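4. What people told us about repairing soft toys

4.1 How we got the stories

I should say up front that I came to this subject through my own sewing basket. My grandmother fixed everything we owned, toys included, and I grew up thinking a bear with mismatched ears was just what a bear looked like. So when Tianyou Dong and I started planning a study of household mending, I pushed hard for toys to get their own section. Tianyou wanted coats. We did coats too (see Section 5), but the toys ended up with the longer transcripts by a mile.

We collected 224 mending stories in Skernden, mostly through a sign-up sheet at the library and a notice that the Cavo fabric store let us tape up by the register. Of those, 44 were about soft toys. People could write their story down or tell it to one of us over coffee, and almost everybody picked the coffee. I did most of the listening. Shiyu Ding did the coding afterward, working from the transcripts only, so that my fondness for certain stories wouldn't leak into the categories. We argued over a few of them anyway – mainly over whether washing counts as repair. I say it does, if you had to take the toy apart to do it.

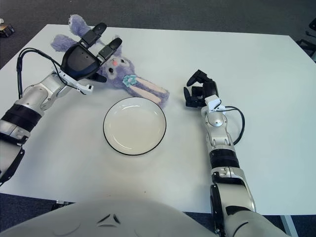

The first thing we asked was what had gone wrong. Seams came up constantly, especially the one between the arm and the body, where a small child tends to grab. After seams came eyes, then flattened stuffing, then what one mother called "the bald patch," meaning the spot where fur gets rubbed away by a thumb or a cheek at bedtime. She had never tried to fix it. She told me she'd considered a patch once, bought the fabric and everything, and then couldn't do it, because the patch would have covered the only part her son ever touched.

That story changed how I asked the rest of the questions! I had been treating every worn spot as damage waiting for a needle. After that talk I began asking people which parts they would leave alone, and the answers got a lot more interesting. One man had restuffed a dog's legs and left the head as flat as a pancake. A retired teacher had replaced a ribbon but kept the old one in a drawer. Shiyu eventually coded these as "protected wear," and I like the term, though I wish we'd had it before we wrote the first interview guide.

4.2 Faces and bows

Faces were where people slowed down. Nearly everyone who had mended a face said they'd put it off, sometimes for years, and several had handed the job to somebody else. The worry was always that the toy would come back as a different animal. An eye set slightly too high can make a rabbit look surprised forever, and people noticed this right away in their own work. Embroidered eyes got better reviews than plastic ones from the menders, partly because thread can be picked out and tried again. Plastic eyes with a post and washer mean opening the head, and that was a step too far for most.

Bows and ribbons got treated very differently. They were swapped, retied, lost, ironed, and borrowed from gift wrap with hardly a second thought. I find this a bit odd, given that a bow sits right under the chin and does a lot for how a toy looks. Tang, the shop that supplied our thread for the mending evenings, also gave us a box of ribbon ends, and these were gone before the thread was. Our visitors picked colors fast and rarely asked for advice. 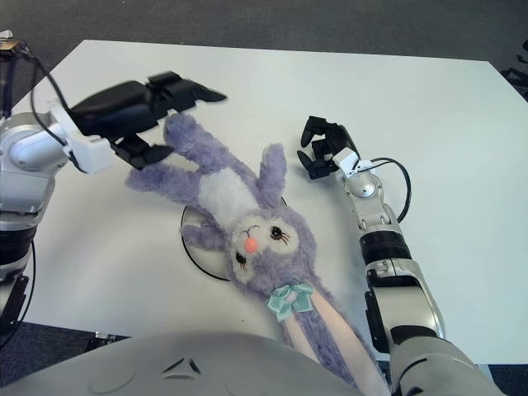 Figure 3. Plush rabbit with embroidered eyes and a turquoise neck bow.

We did try to find out if the kind of face changed how willing people were to start a repair. I don't think our numbers can carry that question. The toys came with their stories attached, and someone who loves a glass-eyed bear from a great-aunt will put up with a harder job than someone fixing a prize from the Zaston fair. Still, when I reread the transcripts, the word "scared" turns up near plastic and glass eyes and hardly at all near stitched ones. Tianyou thinks this is mostly about tools. I think it's about being able to undo a mistake. We've left both readings in, and a future study with the same toy and two kinds of eyes could settle it pretty cheaply.

4.3 Who does the mending

I expected grandmothers, and we got plenty. We also got teenagers who had learned ladder stitch from videos, and fathers who used fishing line and were very proud of it. The fishing line group deserves a paper of its own. Their seams held well by their own account, but they cut into the fabric if pulled too tight, and two of them had gone back later to redo the job in cotton. Neither had told the child.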